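Home | Current Issue | Archive | Authors | Contact

Print this article | E-mail this article

4. Inherited Gesture in the Clorkeo Films

Studies of family resemblance in animated features have tended to begin with the face. Character designers pass a nose, a brow or a set of teeth from parent to child, and the audience is expected to read kinship at a glance. Zhong and Okeke have argued that this habit leads critics to overlook movement, and the present section takes up their suggestion in relation to Clorkeo and its sequel, Clorkeo 2. Both films concern a lighthouse engineer, Plullcombe, and his daughter, Skilia, who looks very little like him.

The first film establishes Plullcombe's manner of moving in its opening minutes. He leads with the elbow, lets the forearm follow, and closes the hand late. When he is embarrassed, the order breaks down and the hand arrives before the arm is ready for it. Skilia is shown throughout this film as neat and quick. She mocks her father's reach at the dinner table and copies it for her friends, and the copy is plainly meant as an insult.

In the sequel the same reach returns without mockery. Skilia, now an apprentice under the stern harbor master Jiang, stretches for a falling lantern and leads with the elbow. The film does not comment on the moment. No character remarks on it, the music does not change, and the shot ends soon after the hand has closed. Quinlan reads the passage as an admission that the daughter has lost her argument with her father. We find this reading too severe. Skilia remains the more capable of the two, and the gesture succeeds for her where it had usually failed for him.

To test whether general viewers notice the resemblance, we showed a set of 40 short clips, drawn from both films, to a class of undergraduate students. The clips were presented without sound and in mixed order. Students were asked to write freely about each character's bearing and were given no prompt concerning family. Many described Skilia's later movements with words they had already used for Plullcombe — "loose" and "late" were the most common — although few stated outright that one character took after the other. A fuller account of the coding method, prepared by Cortés, is given in the appendix. Each response was scored by two readers, and disagreements were settled by discussion.

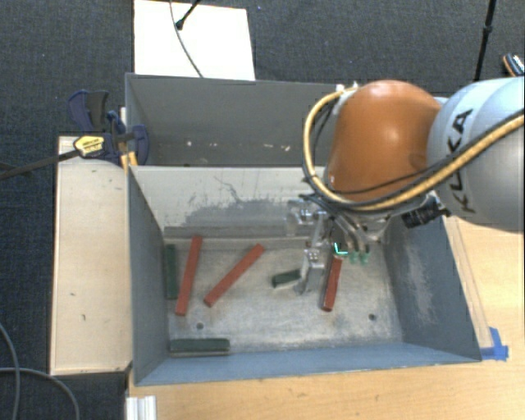
Figure 2. KUKA robot arm over a grey bin.

Plullcombe's reach is often called mechanical in reviews of the first film, and the word deserves more care than it has received. It is normally used to mean stiff, yet the animation of his arm is anything but stiff, and the sleeve and cuff are always a little behind the limb. A nearer sense of the word is suggested by the arm in Figure 2, where the hose loops down beside the rounded orange housing and sweeps under it before rising across the grey segment. Plullcombe's coat is drawn with a comparable slack at the elbow. Skilia's work jacket in the sequel has the same fold, which is absent from her clothing in the first film.

Cheng has proposed that the fold was introduced for reasons of production and carries no meaning for the story. The point cannot be settled from the finished films alone. The fold does, however, appear only in scenes set after Skilia has left home, and it is most visible in the lantern sequence. Section 5 considers Jiang, whose movements resemble those of neither parent nor child.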